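The Little Desk Things Gallery

Welcome back to the page where we celebrate the small stuff! Readers of the Urton stationery circle have been sending in their pens, their cups, their odd blocks and boxes and their well-loved tables for two years now, and I still get a kick out of opening every single one.

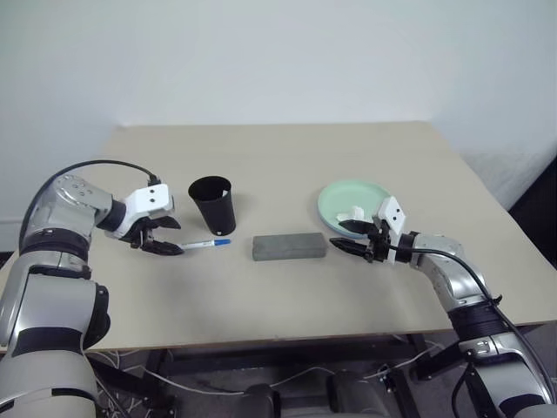 The theme for September is "pale tabletops," which sounded a bit thin when it came up at the Ots meeting and has ended up being my favorite round so far. A light surface does something wonderful for ordinary objects. Put a dark cup on cream and suddenly you see its whole shape, the way it widens up to the rim, and the soft little shadow underneath. I have walked past a thousand cups like that and never once stopped to look!

And the pen! White barrel, blue cap, a small touch of blue near the middle. I'm a marker person through and through (there are 149 in my own drawers, and yes, I have sorted them by cap color more than once), so a slim white one lying flat on a light table makes me very happy. Blue caps are the ones that always go missing in our house. Everyone wants blue for lists, for labels, for the calendar on the fridge. Red sits there for months.

A few words about the scuffs, too. I love them. Grey smudges and rubbed patches on a light top are the marks of a table that gets used, and I'd take that over a showroom surface any day of the week. My own worktable came from the Jondura flea market with a big cloudy patch at one end, and I scrubbed at it for a whole weekend before deciding it could stay. It's where I put my tea now.

Then there's the grey block. I have such a soft spot for plain rectangular shapes on a desk. Grey next to black next to white is a quiet set of colors, and that one bit of blue gets to do all the singing. If you're arranging a corner of your own, try it: keep nearly everything neutral and let a single cap or lid or ribbon be the bright thing. I tried it on my shelf at home with a yellow eraser and I keep going back to look at it.

The plain white wall behind helps as well. We had a long back-and-forth at Ots over whether backgrounds should be busy or bare, and I came down firmly on the side of bare (sorry, wallpaper friends, your round is coming). With a wall like that your eye goes straight to the tabletop and stays there.

The gallery now holds 1,058 entries, and the pale tabletops round brought in 120 of them, our best month yet! The full set is up on the long wall at the Dratora reading room, at the end past the map cases. Go in the morning if you can, when the light comes in low across the prints and the room is still quiet enough to hear the radiator tick. There's a bench, and a notebook on a string where you can leave a comment. I read every page of that notebook.

Next round is "things with lids." Jars, tins, pens with their caps on, travel mugs, the butter dish, whatever you've got. It doesn't need to be tidy and it doesn't need to be new. Send one entry per household, and write a line or two telling us where the thing lives and what you use it for, as those notes are half the fun of putting the page together. Prints can go in the box by the door at the reading room, and small ones are fine.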